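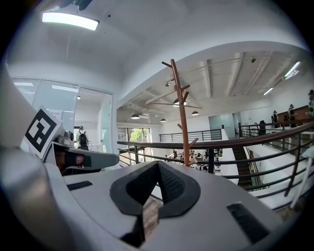
Entry level, Allton building. Timber coat rack at centre, glass partition to the left, pendant lamps hung in the double-height space behind.

3 min read

Mustunwood completed the interior fit-out of the Allton building in February. The gallery covers the entry level only; the upper floor will be posted separately. Text and captions by Malsha Howlader.

Coat rack. Single pole, reddish-brown, with short angled branches. Supplied by Katberg as a freestanding unit with no wall or ceiling fixing. Hooks were considered and dropped from the schedule - the partition framing was not rated for them.

Partition. Frosted and clear panes in white frames, with the corridor visible through the glass. Frosting was specified where desks sit close to the walkway.

Ceiling. The near side has a plain ceiling with a rectangular light panel. Beyond it, white beams and ducts are left exposed. The ducts were repainted to match the beams after the original grey was rejected at the second site review.

Pendants. Four dark fittings are in view, on the Guzmán range. Suspension cables were ordered at 2,000 mm and trimmed on site. Colour temperature was matched to the panels by eye, then checked with a meter at 7 p.m.

Floor. Brown wood, sanded and resealed. Over 100 boards were replaced on this level - most of them near the entry, where the old mat well had been filled.

Drawings for the partition are available on request from the Mustunwood office.

14 shares
2 comments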